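## 4.3 Recording a One-Arm Lift by Remote Control

Take your time with this one – your first few recordings on the Voso are bound to feel clumsy, and we promise that passes. 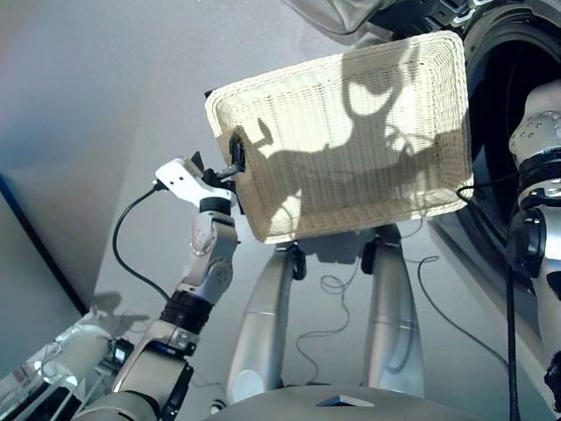
1. Rest both hands on the Laluline handles and wait for the soft tone.
2. Close the left gripper gently on the rim of the basket.
3. Press **Record**, then raise the basket slowly, as if it were full of eggs.
4. Hold still for a moment, lower it, and press **Stop**.

**Note:** Save 19 good lifts before you start training.

**Caution:** Keep people and pets well back while the arms are live.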